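Weighing table

A weighing table is a work surface in a packing room where goods are put on a scale before they are closed, labeled and sent out. It usually stands next to a belt, so that the goods need to be carried only a short way. The scale often has a metal tray on top, and the tray must be included in the zero setting. Small goods, for example coils of wire, are commonly kept beside it in open crates.

Plastic bags are weighed too, alone or with their contents. A bag which is bunched up on the tray should not touch the table or the hand at the moment of reading.
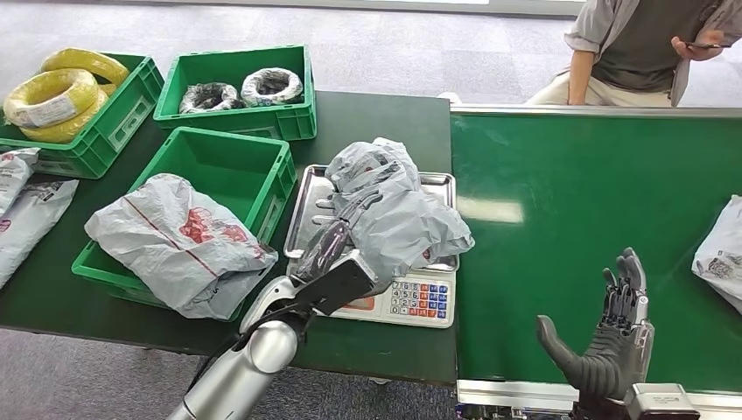
Despina Vasić objects to this last rule as it is usually written, and holds that a light bag may be kept under the hand while the tray settles, if the hand is lifted before the number is noted. In the packing rooms of Urnusach her method is the common one, and the older handbook by Grigore Cârstea permits it on page 59.

Sheet plastic and cloth covers make more difficulty than bags, as they are wide and hang over the rim.

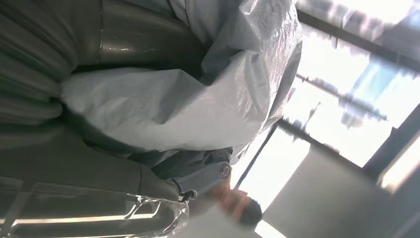 They are therefore folded first, and the fold is pressed flat from the middle to the sides. At Zinico, covers are weighed in lots of 11, and the weight of one piece is found by division.

See also: Tare; Packing room; Belt conveyor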